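Brorneo Publishes Results of Household Chore Trial
Towel folding improves; putting away laundry still needs a person

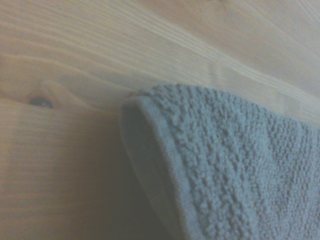 Tracey Dunmore would like a machine that does the whole job or leaves it alone, and told the company as much after her household's turn in the trial. "If I have to stand there and hand it the next towel, I might as well fold it," she said. "But I'd let it do the dish cloths all day long."

Her comment is in line with the main finding of the report, released 5th October by Brorneo, a developer of software for home and shop-floor robots. The company tested its Kidus system on 7 common chores in 34 homes and at the Ackroyd linen service, where the same software was used on a sorting and folding table.

Kidus completed 3 of the 7 chores without help often enough to meet the company's own standard: folding flat items, wiping a clear table, and moving cups from a counter to a rack. The other four were loading a dishwasher, making a bed, pairing socks, and putting folded laundry away in drawers. All four needed a person to step in during most attempts.

"A towel is harder than it looks," said Bradley Sedgwick, head of testing at Brorneo. "It has no fixed shape, and the corner you want is often tucked under. We are good at square things on a flat surface. We are not good at a fitted sheet, and we are not going to claim we are."

Speed is also an issue. Folding and stacking a load of 30 towels took Kidus longer than it took any of the staff at Ackroyd. Supervisor Abundio Meléndez said the system was useful on the evening shift, when the table would otherwise stand idle, but that he would not put it on the main line yet.

Thick terry cloth gave more trouble than thin cotton in both settings. Hems helped, and towels with a wide woven band were picked up by the edge more reliably than those without one.

Brorneo has no date for a home product. A second round of testing will cover drawers and bed making, using a revised grasping method called Zumine that was first run in the lab in September.

The full report, including results for each chore, is available from Brorneo on request.

Media contact: Elsie Catterall, Brorneo press office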